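The planner is not the problem

Every Wednesday we have a meeting about why the arm paused, and every Wednesday somebody proposes a new motion planner. I have sat through this at two companies now, Fosis and Brasden, and I've come to think of it as a kind of weather.

The planner is the glamorous part. It has papers. It has a name somebody picked over lunch (ours is Kusholm, don't ask). When an arm stops short of a pencil and sits there thinking about its life, the planner gets the blame, much as the goalkeeper does.

So last February Sandrine Marty went through the logs from our simulated tray jobs, all 909 stalled runs. More than half had stalled before the planner was ever called. A transform was stale. A node was waiting for a message on a topic that someone had renamed in a tidy mood. The planner, when it finally got a question, usually answered it fine.

None of this made it into the slides. "We fixed the timestamps" is a hard sentence to get applause for. Fabrice Gilbert, who runs our group and is a patient man, asked if we could at least call it temporal perception. We now call it temporal perception.

My complaint is with where the hours go. We had five people tuning cost functions and two, both part-time, on the tooling that tells you what the robot believed at the moment it quit. Without that tooling you are left squinting at a render and guessing.

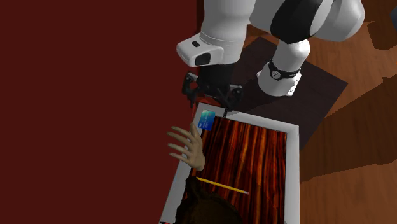 And guess we do, with great confidence. One of us says the hand was treated as an obstacle. Another says the card's pose was off. Both theories are lovely and neither can be checked, as the scene state was never saved with the run. Then somebody says "planner" and we all nod and order lunch.

What I'd like is dull. Save the world model with every run. Put a version number on the topics. Let me scrub back through a stall the way I can scrub through a bad movie. Sitompul, our replay tool, does a third of this when it's in the mood, and it has one maintainer, who is on vacation.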